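打印本页 | 用电子邮件转发
七月 本刊编辑部

装配台上的新同事,先别急着鼓掌

上个月的简报里有一段话,说普拉克罗(Plarkero)厂区的椅子装配线“迈入人机协作新阶段”。那段话不是我写的,我也没拦住。这一期轮到我执笔,想把没说完的部分补上。

先讲来龙去脉。Trinar 的双臂机械手是春天进的二号车间,供应商派人调了几个星期,之后就交给我们自己的班组。任务听起来很简单:塑料椅翻过来,四条腿朝上,机械臂扶住座板,把椅腿插到位,再检查插口处有没有装正。这道工序从前由两个人对面站着干,一把椅子不到一分钟,手快的人可以边聊天边做。管理层的说法是这种活“重复、枯燥、伤手腕”,交给机器最合适。伤手腕这一点我没有意见。我自己在那张台子上站过两年,下雨天拇指根还会疼。

有意见的是后面那句:“员工将从重复劳动中解放出来,转向更有价值的岗位。”这句话贴在食堂门口的公告栏里,我每天中午都要读一遍,读到现在也没有搞懂,更有价值的岗位究竟在哪里。

二号车间原来装椅子的一共六个人。其中两位转去了包装,一位去了仓库,余下三位留在机械臂旁边,岗位名称改成“协作操作员”。我问过包装那边,他们说活更重了,计件单价低一档,纸箱边割手。仓库那位倒是满意,因为可以坐叉车。留下的三位待遇没有变,每天的内容变了不少:把椅子摆好,等;机器停了,走过去看;看不出毛病就按复位,再等。有一位跟我讲,以前下班是手累,现在下班是眼睛累,脑子也累,说不清累在什么地方,因为一整天好像什么都没干。

这种累不在任何报表上。报表上有的是另一些东西。六月的汇报材料里写,装配台累计完成3,016把,看着很漂亮。材料没有写同一时期停机复位多少次,我去要了,车间给得很痛快,是204次。给数字的人还补了一句,说这已经比刚开始好多了。我相信他。可是204次的意思就是有人起身204次,走到台子跟前,弯腰看,伸手按,再退到黄线后面。汇报材料把这叫“无人化工序”。

我也去问过供应商那边的说法。对方很客气,讲机器还在学习阶段,椅子表面光滑,不同角度看上去差别很大,抓座板边沿需要的力度又很微妙,轻了滑,重了压出印子。这些话我全都听得懂,因为当年师傅教我的时候,说的也是差不多的一套。区别是师傅教我用了一个上午,而且我学会以后,还能顺手发现哪一批椅腿的毛边没修干净。机器目前不管毛边。毛边现在流到了包装,由拿着低一档单价的那两位来挑。

关于培训,也想多说几句。公告里承诺每人50个学时,内容包括设备原理、基本编程和安全规范。到我写这篇东西的时候,安全规范上完了,设备原理上了一次,投影仪还坏了半场。编程还没有影子,据说要等 Skarnora 那边的教材翻译好。Skarnora 是替 Trinar 做软件的公司,教材原文我看过目录,写得不错,就是默认读者有一个工程学位。我们班组里最接近工程学位的是一张电工证。

有同事劝我别总唱反调,说隔壁雅贝尔(Jaber)厂上的设备更多,人也没见少。我专门坐班车过去了一趟。人确实没少,合同工换成了派遣工,编制那一栏因此好看许多。带我参观的人指着一排工位说,这里将来全部都是机械臂。我问将来是什么时候,他说要看订单。我又问那些人将来去哪里,他说也要看订单。

回到二号车间。我不反对在装配台上用机器,重复的动作由不会得腱鞘炎的东西来做,道理上说得通。我在台子旁边看过一个下午。铺台面的黑布是我们自己想的办法,白椅子放在白台面上,机器老是认不准边,一位老操作员从家里拿了块布来垫上,情况就好了。后来这块布写进了作业指导书,成了“标准背景材料”,采购部按规格买了一批。提议的人得到口头表扬一次。
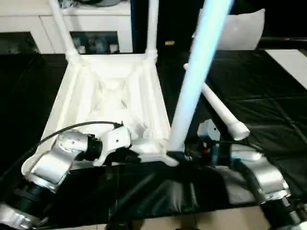
我举这块布的例子,是因为它说明车间里的人对这道工序的了解,仍然是机器能开动的前提。调试期间类似的小改动还有好几处,椅子该朝哪边放,先装哪条腿顺手,线缆怎么走才不碍事,都是装了多年椅子的人一句一句讲给调试员听的。这些话进了程序,程序归供应商,年底续服务合同的时候,我们再花钱买回来。合同里有没有一条提到这件事,我问过采购,回答是“属于正常的现场配合”。

所以对这个项目,我的要求并不高,列在这里,供下次座谈会用。停机次数请和产量写在同一页纸上。复位、巡看、挑毛边都算工时,该进谁的计件就进谁的计件。转去包装的两位,半年之内单价按原岗位算,这一条当初口头答应过,在场的人不少。剩下的培训课时给个日期,教材看不懂就找人当面讲,投影仪也麻烦修一修。

还有一件小事。机械臂旁边没有凳子,理由是协作区不得放置无关物品。操作员一站就是一个班,他们身后的架子上码着一整面墙的成品椅子。我去问安全员能不能拿一把放到黄线外面,他说要打申请。申请交上去了,目前在走流程。

座谈会定在本月下旬,下午四点,食堂二楼。夜班的同事来不了的,可以把意见写在纸上塞进本刊的投稿箱,署不署名都行,我会原样念出来。

打印本页 | 用电子邮件转发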